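Print | E-mail

Home - Posts - Replies - About

Margit Nyitrai
2023-08-20

Some notes on condensation in bedrooms, after a second winter of measurements at the Womlow flat. Thread.

Relative humidity is a poor figure to quote by itself. Air at 17 degrees and 60% holds less water than air at 21 degrees and 55%. Compare dew points instead.

With the room at 17 degrees and 60%, the dew point is a little over 9. Any surface colder than that will collect water. On a frosty night, single glazing gets there easily, and so does the back of a wardrobe on an outside wall.

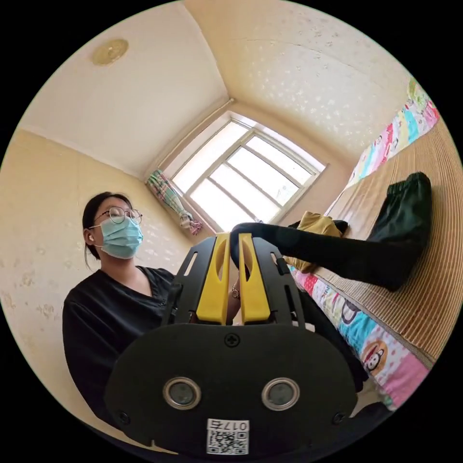 Two sleeping adults add moisture all night with the door shut. I logged the dew point every 12 minutes. It climbed until the early hours, then levelled off once the glass was taking water out of the air as fast as we put it in.

Opening the door by a hand's width made more difference than the trickle vent. The vent is a Kevetus unit and was half blocked with paint when I moved in. I cleared it in July, so this winter's readings will not compare directly with the last two.

Drying washing indoors is the other large source. One spun load can give off two litres or more. If it must be done, use one room, shut the door and run an extractor or dehumidifier - heating alone only moves the water to the next cold wall.

Clothes put away slightly damp will go musty at humidity levels that do no harm to dry ones. Leave a gap of 6 cm between furniture and an outside wall. 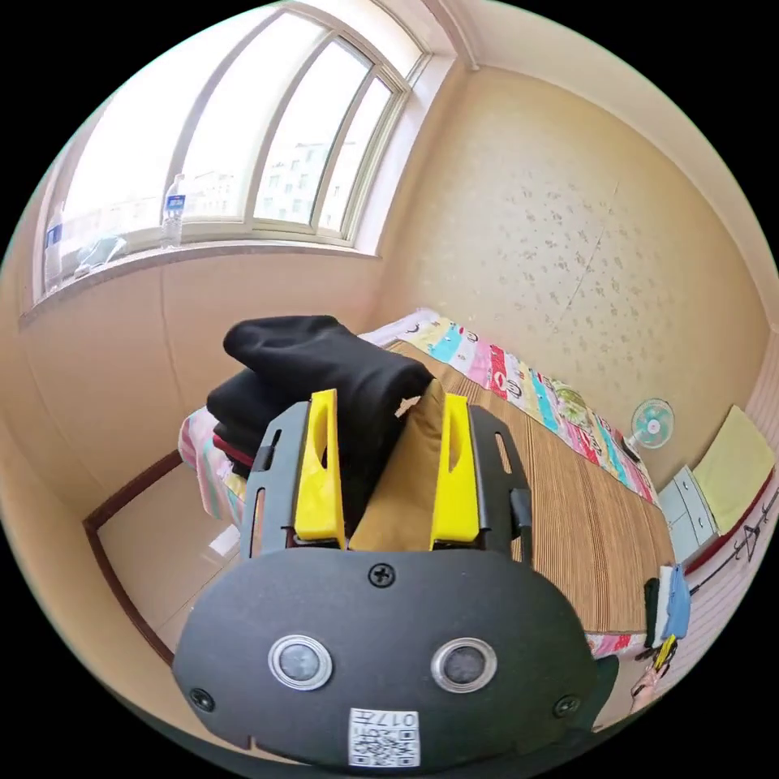 Chathurika Cassim replied that her dehumidifier in Diltby stops collecting much below 12 degrees, and asked whether it was faulty.

Probably not. Compressor models ice up in cold rooms and spend their time defrosting. A desiccant model copes better, but uses more electricity and warms the room slightly.

Next: the 3 sensors I tried, and how far apart they read in the same box.

Related posts
Salt test for cheap hygrometers
Trickle vents: cleaning and paint removal
Cold corners in the Moura extension

Back to top - Older - Newer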